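Soment Residents' Association, Dirkdale
Minutes of the February meeting, common room, 18.30

Present: Teodoro Pastor (chair), Candela Cifuentes, Milagros Moya, Encarnación Goicoechea (minutes). In total 11 persons attended. Esteban sent his apologies.

1. Previous minutes
They were read and approved with one correction: the cost of the new shelves was 2,769, as on the invoice.

2. Sorting of small items
Candela informed that the boxes from the old store are still mixed. She proposed to bring everything to the big white table and to sort it there, one bin at a time, and to write on each bin what it contains. Milagros asked if the bins should have lids. It was agreed that lids are not necessary for the bins in daily use, only for those which go to the top shelf.
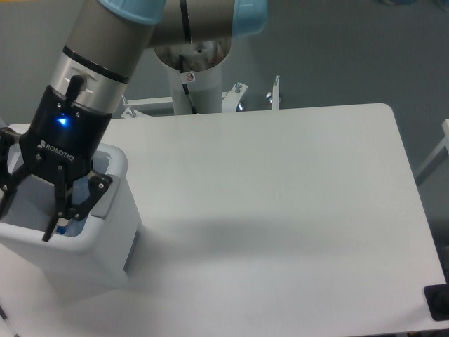
Item 2: white bin on the table, with a small blue object inside.

Teodoro remarked that the small pieces get lost in the deep bins and that he would prefer trays. After some discussion we keep the bins for now. Candela will ask Gisito for the price of 4 trays of the same width and bring it to the next meeting.

3. The table
Milagros requests that the table is wiped after every use and that no cups are left on it. Agreed by all. Teodoro would like also a second lamp on the window side. This point was left open.

4. Money
The balance at the end of the month is 3,468. The trays are not included, as the price is not yet known.

5. Any other business
The key of the old store must be returned to Encarnación. Two persons still have a copy.

The meeting was closed at 19.40. The next one will be in the same room, at the same hour.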